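Counting Sunspots From the Roof: My Term Project Report

So my project was about sunspots, and whether one student with a small telescope can get a sunspot number that means anything. Going in, I figured you just look at the sun (through a proper filter, please!) and count the dark dots. It took me one afternoon to find out that counting dots is kind of an art form.

Quick background first. Sunspots are patches where the sun's magnetic field is so strong that it holds back the hot gas trying to come up from below. They're cooler than the stuff around them, so they look dark, even though a spot all by itself would still be crazy bright. They usually show up in groups, and the number of groups goes up and down over a cycle that lasts about 11 years. The standard way of counting gives you ten points for every group and one point for every single spot, then adds it all up. You're supposed to multiply by a personal correction factor too, to even out good eyes and bad eyes. I left mine at one, since I had nobody to compare with at the start.

My gear was pretty basic. The department has a small refractor from Parkora that lives in a closet on the top floor, and I put a full-aperture white light filter on the front of it. I took the finder scope off completely so I wouldn't look through it by accident. For logging I used Wirkix, a free program that lets you draw on a blank solar disk and drop a pin for each spot. It crashed on me a lot, so I drew everything on paper too. I'm glad I did, because I lost a whole week of pins in November and the paper was all I had.

Every session went the same way. I'd go up to the roof at 10 in the morning if the sky was clear, let the telescope sit for a bit, and then draw the disk before I counted anything. Then I counted three times and wrote down the middle number. I also gave the air a score from one to 5, where 5 meant the edge of the sun was sharp and still. Most mornings were a two or a three - the roof has a big heating vent on it, and I'm pretty sure that vent hated me.
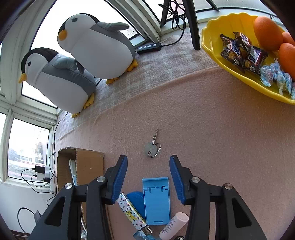

By the end of the term I had 539 spots marked across all my drawings. That counts the same spot again on every day it was visible, so please don't read it as 539 different spots! The best part, for me, was following one big group all the way across the disk. It came in at the east edge looking squashed and skinny, opened up as it got near the middle, and then squashed down again on the other side. I knew the sun rotated. I'd read it in a textbook and answered test questions on it. Seeing it move in my own pencil drawings was a totally different feeling, and I may have shown those drawings to everyone in my hallway.

Now for the messy part. My counts ran low compared to the Guérin drawings, a set from a college observatory that our lab keeps a copy of. Over the days we both had clear skies, their spots added up to 590 and mine to 390. That's a big gap. I went back over my sheets side by side with theirs, and nearly all the missing ones were tiny pores, the little specks with no gray border. On the mornings I'd scored a four or a 5 I did much better, and on the twos I missed tons of them. The groups matched pretty well no matter what the air was doing, so I trust my group numbers a lot more than my spot numbers.

I also had trouble deciding where one group stopped and the next one started. There was a stretch in December with two clumps so close together that I called them one group, then two, then one again. I went with two in the final table. The Undamitz guide (the handout we use in lab) says to look at how far apart they are in longitude, and I tried, but my grid overlay was off by a few degrees until I fixed the way I was marking west. The sheets from before the fix have a little star in the corner.

If I did it again I'd move away from the vent, obviously, and I'd start earlier in the day before the roof heats up. I'd also get a second person to count from the same eyepiece without telling me their number, so I could work out a real correction factor. My drawings and the full table are in the binder in the lab, and the starred sheets are at the back.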